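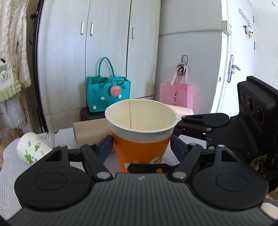
4.2 What changed for the people on the shift

I spent most of February at the Wasell site, sitting in with the crew that sorts and stacks cups before they go out, so let me start with what they told me and get to the numbers later. Before Drilent came in, the job was all hands – you grabbed a cup, stood it up, checked the rim and moved on, 600 times before lunch. Now a good part of the day goes into showing the gripper how it's done. You hold the tool yourself, close it on the cup, let go, and do it over.

Did people like it? Mostly, yes! Of the 39 workers who filled in our survey, the ones on the teaching tables were the happiest with their day (see Figure 3). They got to sit down more, they could talk while they worked, and several told me their wrists felt better. The ones left on the old line were a lot less cheerful about it, and I don't blame them.

Figure 3. Upright paper cup between the finger pads of a hand-held gripper, with other items lying on the table.
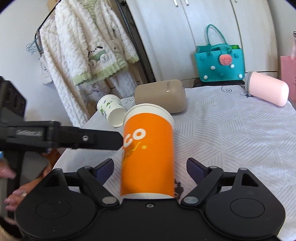 The gripe I heard most was about pace. Wolley had set a target of 2,000 grasps per table per week, and the newer folks felt that was written by someone who had never squeezed a paper cup (it dents if you so much as look at it). After 8 weeks the target was dropped and each table picked its own pace. Liao, the sister site, kept its target, so I come back to the two sites side by side in Section 5 – the gap in how people rated their work is bigger than I expected going in.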